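Placement season, again

13/07/2026

Every summer I swear I will not be the person who ends up matching teenagers to workplaces, and every summer I have a spreadsheet open by the end of June with a column headed "has own boots." This year I got as far as color coding it before I noticed what I was doing.

We have 41 students going out this time. They're in tenth and eleventh grade, and the deal is the same as always: two weeks with a local employer, a logbook, and one visit from a member of staff who tries not to look like a parole officer. I did most of the asking back in February, which is the only month when employers will say yes to anything happening in July. It's so far off that it may as well be Mars.
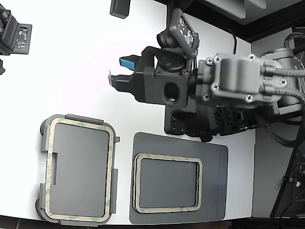 Careers and Work Experience Department

The asking is the part I'm bad at. I sent out something like 500 emails, roughly, and I'd like to thank the many businesses of the county for their silence. A few wrote back to say they'd love to help but had no desk. I replied that our students are used to not having desks (we had a flood in the east wing) and in two cases this worked, so I'll be using it again.

Flundeck took four. They fit kitchens, and they have taken our students for years without once complaining to me, though they do send them back with strong opinions about grout. Plisari, the bakery on the corner by the bus station, took two, on the condition that they could get themselves there before five in the morning. I read that condition out to the whole group and watched the hands go down. Two stayed up. I'm fairly sure one of them was stretching, but I wrote the name down anyway and it seems to be going fine.

Then there's the form. The employer form is nine pages long and asks, on page six, for the number of fire exits, and then on page eight asks again in different words. I have rung people up about page eight. A man who runs a one-room bicycle repair shop told me he had a door, and did I want him to describe it. I put "one" in both boxes and moved on with my life.

The students have their own form, and it's worse, mostly on account of the question "What skills do you hope to develop?" I've now read every possible answer to this. Most of them say communication. One said "forklift." I spent an afternoon working out whether a sixteen-year-old can be let near a forklift and the answer, from everyone I asked, was a kind of long breath followed by no. He's at a garden center in Bunting instead, where I'm told he is very good with the carts.

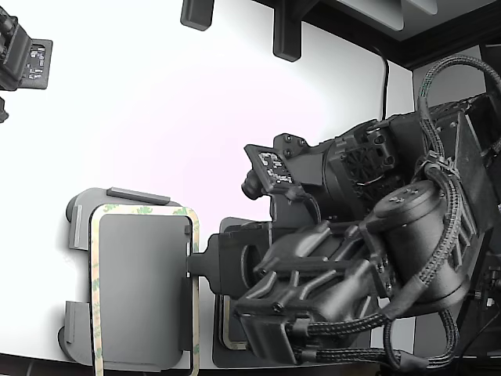 I do the visits myself when I can, mainly for the free coffee. You learn more in ten minutes of leaning on somebody's counter than you do from the logbook, where the entry for the first day is always a full page and the entry for the eighth is "same as yesterday." One girl's supervisor took me aside last week and I braced for it, and what he wanted to know was whether she could stay on through August. She'd reorganized his stockroom. He hadn't asked her to, and he was a bit afraid of her, but he could find things.

It doesn't always go like that. We had a student at Gikance who spent most of the first week shredding, and I mean he shredded until they ran out of things they were allowed to shred. I called them, they were embarrassed, and on the Monday-morning principle that nothing gets fixed by email I drove over and sat in reception until we had a proper plan for week two. He's now following the payroll people around and asking why everything is done the way it's done. I gather the payroll people have started wondering too.

What I'd like next year is a longer list of small places. The big firms have a program with a lanyard and a welcome video, and the kids come back having met a lot of other kids with lanyards. A shop with three people in it has to give you something to do or you're in the way.

So if you have a small business within reach of the number 12 bus and can put up with a teenager for two weeks, leave a comment or catch me at the gate. You'll need public liability insurance, a bit of patience and at least one fire exit. The form is nine pages. I'll help you with page eight.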